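四、桌面分拣区的布置（白色双拼桌面）

适用：小件、电路板的来料分拣。版本 14/01/2019，旧版作废，手里还有纸质的请扔掉。

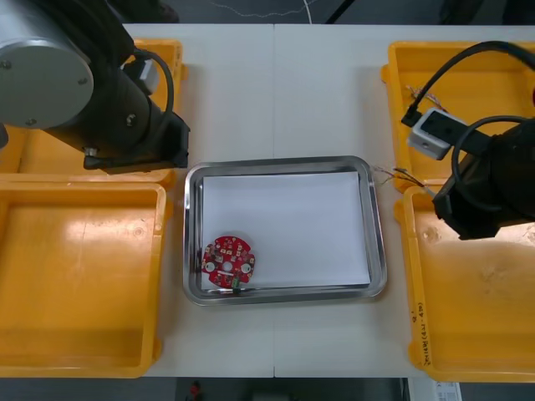 布置前先把桌面清出来。杯子、胶带、笔，全部拿走。桌面由两块板拼成，中间有条缝，缝要对齐，用手指横着摸一遍，有台阶就先调桌脚，别急着放东西。

4.1 需要的东西

黄色塑料料盒，4个
不锈钢托盘，圆角的那种，1个
白纸，比托盘底略小，多备几张
无绒布、异丙醇
标签纸，油性笔
防静电腕带

料盒用 Fladard 的中号，别的牌子也行，四个要一样高。不要混用，混用之后左右高低不齐，拿放的时候容易磕到边。

4.2 摆放步骤

1. 擦桌子。先湿擦一遍，再干擦。缝里的碎屑用软毛刷刷出来，不要用嘴吹。

2. 托盘放正中，长边和桌边平行。压在拼缝上没关系，放稳就行。放好以后按一下四个角，会晃的话检查盘底有没有变形，变形的换掉，不要垫纸片。

3. 四个料盒放四角，托盘在中间。料盒口朝上，盒里先倒空看一眼，上一批的东西经常有剩。

4. 托盘里铺白纸，平铺一张，不要叠。纸边到盘壁留一条窄边，露出一点金属，这样换纸的时候手指能伸进去。纸翘起来的话换一张，别用胶带粘，残胶很难清。

5. 料盒贴标签。推荐分法：左上“待检”，右上“合格”，左下“返修”，右下“报废”。各组可以自己改，改了要在 Cistarora 系统里同步更新，不然下一班的人会放错。

6. 戴腕带，夹子接到接地点，测一次再开始。

注意：标签贴外侧，不要贴在盒底。贴盒底等于没贴。

4.3 放板、取板

一次只放一块板到托盘里。圆形板（带缺口的那种）没有直边，容易滑，放的时候轻轻落下，元件面朝上，手指只捏板边，不要按到贴片元件。

板子最好整块落在纸上。压到纸边、顶着盘角也能用，就是取的时候不太好捏，碰到了顺手往中间挪一下。挪的时侯抬起来挪，不要拖，背面焊点会刮纸，纸屑粘在板上后面还得清。

看完就分，不要在托盘里攒。攒到两三块就开始叠，叠了就刮。

小心：不锈钢盘是导电的。带电池或者刚断电的板不要直接放进去，没铺纸也不要放。白纸只是防刮、方便看清楚，不当绝缘垫用，也没有防静电的作用。带电池的板先拆电池，静置 30 秒再放。

小心：托盘边缘反光。灯太正的话盘边一圈亮斑，看小元件很费眼。把灯往旁边偏一点，或者调暗一档。

4.4 换纸和清洁

换纸：每批换一次。纸上有焊渣、助焊剂印子、折痕，马上换，不用等到批次结束。

托盘：下班前用无绒布蘸异丙醇擦，盘角多擦两下。晾干再铺新纸，湿着铺纸会起皱。

料盒：每周洗一次，中性洗剂，不要用丙酮，塑料会发白发脆。洗完倒扣晾着。

桌面：拼缝每 2 天刷一次。小电阻最爱往那里掉。

4.5 常见问题

托盘老是跑位
桌面有油，或者盘底有水。擦干净。还跑的话在桌上用铅笔轻轻画四个角的位置，不要用油性笔。

料盒太满
超过盒高一半就该倒了，送到 Purves 货架，对应编号放。别再摞一个盒子上去。

板子数目对不上
先看托盘纸底下，再看拼缝，再看料盒最底层。都没有就报给 Feven Demissie，分机 1849，不要自己改单子。

纸用完了
普通复印纸裁一下可以顶用，约等于托盘内底大小，宁小勿大。彩色纸不行，看不清元件颜色。

4.6 交班

托盘里的板取走，四个料盒各看一遍，标签有脱落的补上。腕带挂回去。记录填在 Cistarora 里，备注栏写清楚哪一盒没倒。十二月那次混料就是备注没写，返修和报废倒到一起，重新挑了一下午。

布置有改动建议的找 Johannes Mokgethi，料盒和托盘补领找 Iulian Preda。标签打印机的设置见第五节，换色带的步聚也在那边。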